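Category: Kitchenette furniture > Base and wall cabinets

Print this page | Send by e-mail

Jandora base cabinet and wall cabinet

The Jandora series is made for small kitchens, tea corners and workrooms, where the furniture must be useful all day but the place is little. The base cabinet has a white body, a glossy white door and a flat light grey top. You can order it with the hinges on the left or on the right, please tell us this with your order.

Inside there are rails for the shelves, and you can change the height of a shelf without tools. One shelf carries up to 40 kg when the load is well spread.

The wall cabinet has two doors and is delivered with a steel hanging rail, 109 cm long. Under a sloping ceiling we advise to measure the height at both ends before drilling.
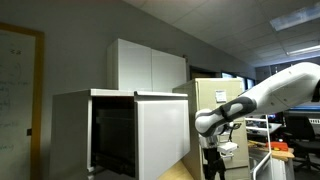
For cleaning, a soft cloth and warm water are enough. Glossy doors do not like scouring powder. The hinges have a guarantee of five years, the other parts two years.

Delivery from our store in Brosalberg takes roughly 5 working days, but in August it can be longer. For questions about fitting, write to Cinzia Ferraro at the sales office.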